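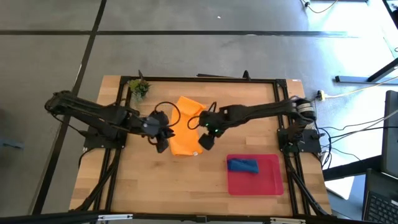 Tostano Drip Brewer, 33 oz

Back in stock as of Sunday. Same brewer as last year, new lid. The old lid dripped, we heard you.

Makes 33 oz, so four decent mugs or two really big ones. Flat bottom basket, takes regular store filters, no special order stuff. Glass carafe. Auto shutoff after two hours. Cord is short, 26 inches, so measure your counter before you order pls.

Colors: black or cream. Cream is low right now, more comming in August.

What's in the box: brewer, carafe, scoop, 10 starter filters, and a sample bag of Grabner House (medium roast, ground). Sample bag is only while we have them.

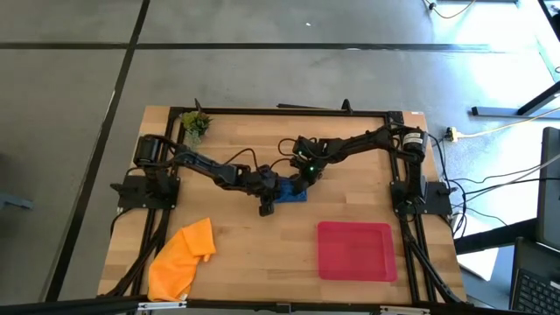 Price is $253 with the thermal carafe, less with the glass one, pick at checkout. Thermal keeps coffee hot about three hours. Lid fits both.

Cleaning: basket and lid go in the dishwasher, top rack. Carafe by hand. Run vinegar thru once a month, then two rounds of plain water. If the clean light stays on after that hold the brew button till it blinks.

Goes well with: Cluler burr grinder, Trelis filter papers (pack of 317, yes weird number, thats how they ship).

Shipping free in the lower 48. Returns 30 days, unused or used once, just rinse it first. Questions about parts or the old lid swap, ask for Shahram Tabrizi, mornings before 11. Have your order number handy.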